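4/18/20

Up at 5 again, no reason. Coffee, then out to look at the seedlings before it got light enough to really see them. Lost seven of the tomatoes overnight, the ones by the garage door, damping off I think, stems gone thin like thread. Nineteen left. Should have thinned them sooner and didnt.

Called Mom. She wants to talk about the funeral that isn't happening, Uncle's, pushed to December maybe. She cried a little and then asked if I was eating. I am eating. Too much bread.

Lai-ching Kuo left a bag of seed potatoes on the step, waved from the sidewalk, shouted something about eyes facing up. Mask with lemons on it. I shouted thanks. Longest talk with a person outside the house all week.

Cut the potatoes, left them on newspaper to dry over. Must get them in by next weekend. Bed still full of dock and that creeping stuff, some 30 feet of it if I do the fence side too. Back hurts already.

Gevik seed order still says processing. Beans, chard, the yellow squash. Everybody in the country is planting a garden apparently. Tried Edarer instead, sold out of nearly everything but radishes. Bought radishes.
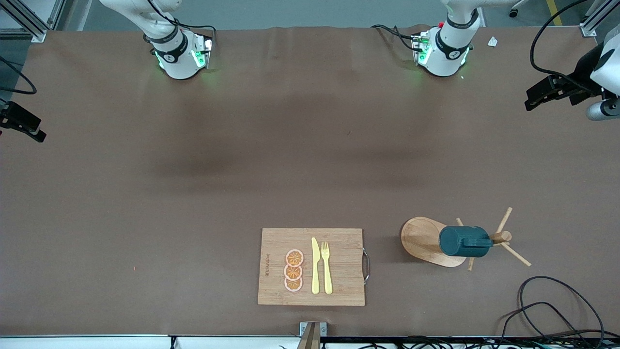

Rain after lunch so I quit digging. Read two chapters, fell asleep on the third. Woke up grumpy. Soup from the freezer, no label, was lentil. Fine.

Need: twine, bleach for the trays, stamps. Write to Aunt before she hears about December from somebody else. Move the tomatos off the cold floor TONIGHT, fan on low.

Peas are up though. Whole row.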